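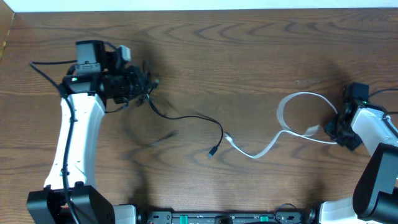
Greltus two-arm kit with a black cable and a white ribbon cable on the table.

Greltus Kit: Frequently Asked Questions

What comes in the kit?
Two arms with grippers, a base plate, a power supply, the wrist cameras and the Winent control software. The computer is sold separately.

How much does it cost?
The full kit is $2171. A single arm with its own base is $833 and can't be upgraded to a pair later. Shipping is extra.

Can it handle cables?
Yes, within limits. Cables sag and twist, so a fixed path that works for a block often misses a plug. Start with short, stiff cables and slow speeds, and teach the two arms together.
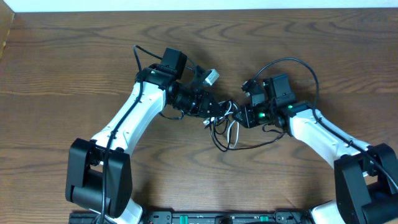
Keep the working cable clear of the arm's own wiring when you set up a task. If the two get caught, press pause, open both grippers from the Winent panel and free the cable by hand. Don't pull on it while the motors are on.

Do I need to know how to program?
No. You can record a motion by guiding the arms and play it back. There is also a Python library for people who want it.

What kind of table do I need?
Any flat, steady table that doesn't rock. Bolt or clamp the base plate down before you power up.
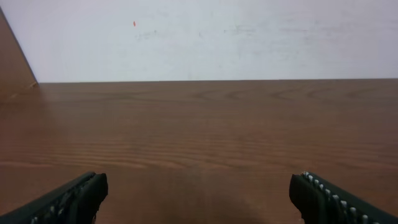 Strong grain or a shiny finish is fine for recorded motions. For camera-based tasks, a plain mat usually gives better results - the Yang mat in our store is one choice, but a sheet of matte paper works too.

Does it work with Grokix?
Yes, from Grokix version 2 on. Older versions will connect to one arm only.

How long is the warranty?
2 years on motors and electronics. Gripper fingers are wear parts and are not covered. Spare sets are listed under Parts.

Can I return it?
Yes, within the return window shown on your order, with all parts in the original box.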